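# The Long Table at Wevcombe

The dining table in the old ferry house at Wevcombe seats as many people as can stand each other's elbows. Reto Oberholzer bought it before he had a house to put it in. For two winters it sat under tarps in a neighbor's barn, and when he finally got it through the door he had to take the door off, along with part of the frame.

"I wanted a table you could leave things on," he says. "You eat at one end and the bills stay at the other."

Long tables are coming back into ordinary homes. For years the trend went the other way. Kitchens got islands, islands got stools, and the dining room became the place where the printer lived. Plenty of families still eat on the couch most nights and see no reason to stop. But furniture makers in this part of the country say the orders have changed. People ask for length first and worry about the chairs later.

At Disska, a small workshop on the road out of town, most of the work used to be cabinets. Now the back half of the building is given over to tabletops. The boards come in rough and are stacked with thin strips between them so air can move through. They stay there until the moisture reading stops changing. Customers don't like this part. They have picked the wood, paid the deposit, and measured the room, and then they are told to wait until December.

The waiting matters more with a long top than a short one. Wood moves across its width as the seasons change, and a tabletop screwed down tight to its base will split or cup. The usual fix is to cut slots in the rails and let the screws slide a little. It is an old method and it works. Oberholzer's table has buttons instead, small wooden blocks that hook into a groove under the top. He has replaced four of them and keeps spares in a coffee can.

Finish is the next argument. A hard film finish keeps water out and looks good for years, until someone drags a pan across it. Then the whole top has to be sanded. Oil soaks in, wears faster, and can be patched in one corner on a Sunday afternoon with a rag. Families with small children tend to ask for the hard finish. The same families often come back later wanting the oil.

Oberholzer oils his twice a year. He opens the windows, moves everything to the floor, and works with the grain from the river end to the stove end. The rags go outside flat on the fence to dry, never balled up in a bin, where they can heat up and catch fire. His first coat takes longest. After that it is mostly a matter of wiping off what the wood won't take.

Color is harder to plan for. Cherry darkens and walnut fades. Pine turns orange if you let it. A runner left in the same spot all summer will leave a pale stripe that takes months to even out. The people who mind this most are usually the ones who chose the wood from a sample the size of a playing card.
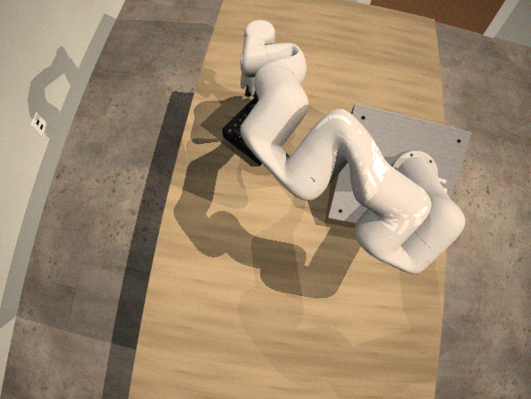

Then there is the question of what a long table does to a house. Oberholzer's sister, who lives over in Rainer, bought one after visiting him and sold it within the year. Her room was too narrow. With the chairs pulled out, people had to go through the kitchen to reach the bathroom. She has a round one now and likes it better. The workshop suggests leaving around three feet between the table edge and the wall, and more on the side where people walk through. They also tell customers to lay newspaper on the floor in the shape of the table and live with it for 5 days before ordering.

Used tables are worth a look too. The Romovholm auction barn gets them from closed schools and church halls, and they often go cheap because few buyers have a way to get them home. Check the underside first. Old repairs show there, and so do woodworm holes. A wobble in the legs is usually easy to fix. A twist in the top is not, and it should bring the price down or send you on to the next lot.

Oberholzer's own table has a burn near the stove end and a row of dents from a clamp. He was offered a good price for it last fall by a couple who came to see the house. He gave them coffee at it and said no.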